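Notebook, 7/3/26
Shelf and table layout, tea corner

Carried on with the small two-tier shelf. The aim is still to get the tea things off the open table and into a footprint that leaves the front half clear for work. Prullside supplied the shelf as a flat pack. Assembly needed one hex key and the feet levelled without packing.

Measured after assembly. Clearance between lower and upper tray is 200 mm, which takes a mug with room for fingers above the rim. The lower tray sits just off the tabletop, so spills will run underneath and the shelf has to be lifted to wipe. Noted as a fault of the type. I would not buy it again for a wet area.

First position was hard against the left side of the table. Reach to the upper tray was good but the legs splay slightly and the outer pair took up more surface than expected. Moved it to the middle, towards the back. Both trays can now be reached from the front without leaning, and there is a usable strip either side.

Load check: 2 kg of sugar bags on the upper tray, left for 40 minutes. No sag that I could find with a steel rule across the rods. Repeated with the load all at one end. Slight rock on the diagonal, gone once the feet were turned down again. Siebe Wouters suggested felt pads. Against it for now, as the pads will hide the levelling error and collect crumbs.

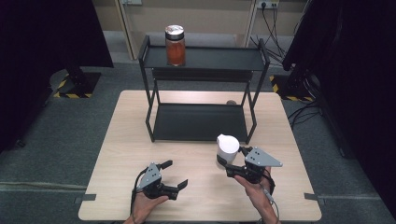 Placement rules as they stand. Tall jars go on the upper tray only, lids on, kept left of centre so that the right side is free for whatever is being put down. Cups go on the lower tray with the handle facing out. Handles facing inwards catch on the rods when the cup is drawn forward, and with a light plastic cup that is enough to tip it. A heavier mug just scrapes.

Black trays show dust and dried drips much sooner than the pale tabletop does. Wipe down at the end of each session, trays first, table after. The Gronus spray leaves a film on the coating, so plain water and a cloth until we find something better.

Jar lids: two of the spares bind on the thread. Swapped them for the Imus ones, which close in half a turn. Old lids are in the drawer marked 31, not thrown out, as they may fit the shorter jars.

Outstanding:
Trim the tray liner to size. The current offcut curls at the back corner.
Ask Shojaei whether the same shelf comes with a deeper lower tray.
Decide where the teaspoons live. On the lower tray they slide to the back and are awkward to get out.
Recheck the feet in June when the heating is off.

Siebe has the spare hex key.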